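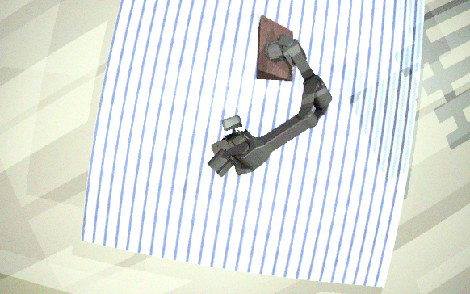
Shrinkage allowance on striped cotton sheeting

Posted by Burkard, Apr 6, 2021

I am making flat sheets from striped cotton bought off the roll and can't settle on a cutting allowance. Finished width has to be 131 cm after the first hot wash. The mill in Skivdale only says "preshrunk". I also find that the stripes drift off parallel with the hem once I have cut a length. Is that the weave, or my cutting?

Pauline Treloar

Treat "preshrunk" as a claim to be tested. Mark a 200 mm square on an offcut, at least 50 mm in from any raw edge, with laundry-proof thread. Wash and dry it the way the sheet will be washed and dried, press without stretching, then measure both directions. Warp and weft nearly always differ, so keep the two figures separate. Divide the finished size by the fraction that remains. If 200 mm comes back as 194, divide 131 by 0.97 and cut at 135.1 cm, plus hems.

On the drift – pull a weft thread and cut along the gap it leaves. If the stripes are then not square to the cut edge, the cloth was finished off grain. Damp it, pull on the short diagonal and let it dry flat. Resin-finished cloth won't move much, and you will have to pick one edge to follow.

Skarcombe

just wash the whole length before you cut it. 2 hot washes, done. zigzag the raw ends first or you'll be picking threads out of the filter

Mendonça

Agree with prewashing if your machine will take it. Mine won't take 700 cm of sheeting without creasing it badly, so I cut into rough lengths first and leave 10 cm spare on each. Use the same detergent and the same dryer setting throughout. Line drying gave me a different result in June from the tumble dryer, mostly along the warp.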